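Ticket: Parisi pick planner, grasp target lands on the bin, misses the object
Component: perception / grasp selection
Status: open, reopened, open again
Reporter: mlozano

Symptom. Planner asks for a grasp on the teal-capped item. Perception returns a pose with great confidence. The pose belongs to a molded rib in the plastic. The arm then goes off to pick up part of the bin, which the bin declines.

Started after I merged the new depth filter in February. Rolling back the filter does not fix it, so I have apologized to the filter.

What I tried, in the order I tried it:

Restarted the Gorkirlow bridge. No change. I restart it the way other people knock on wood.

Recalibrated hand-eye. Residuals looked fine. They looked fine before too.

Turned the confidence threshold up. Now it is wrong less often and sulks more. With the threshold at its maximum it proposes nothing at all, a success rate I could defend in a meeting.

Dumped the point cloud. Frosted plastic comes back as a kind of weather. The ribs survive because they catch the light, and the segmentation network, which has been told all its life that bright thin things are interesting, makes an instance out of them. I got 3 instances on the diagonals in a single pass.

Swapped the wrist view for the fixed view. Better on the lid, worse inside the bin, and the arm gets in its own way as soon as it commits to anything.

Wrist and fixed views attached.

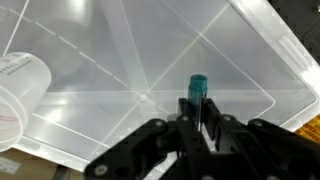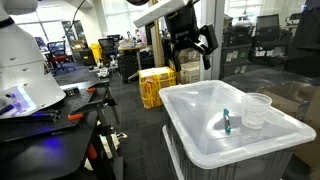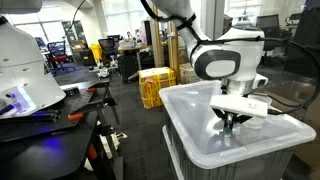
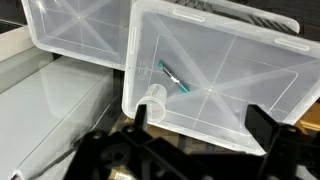 Is the planner even getting the wrist mask, or is it still reading the fused one? Burard had the same thing on our side. The mask topic got renamed in the Stasance update and the old name stayed alive, latched, serving the last mask it ever saw. Everything downstream was happy. Check the timestamp before you retrain anything.

mlozano: Checked. The mask was 7 minutes old. The planner has been grasping at history. I had already started a retrain, so please nobody look at the cluster bill.

Remapped the topic and killed the latch. The cap now gets a pose on the cap. Ribs still show up as instances, but at a score low enough that the ranking drops them. I also added a check that refuses any mask more than 2 seconds old and prints a rude message in the log.

Still broken: the clear cup. Depth goes straight through the wall and reports whatever is behind it, so the grasp width comes out as nonsense. Separate bug, separate ticket, same bin.

Leaving this one open until the age check has run overnight. If the log is full of rude messages in the morning, the clock sync is next.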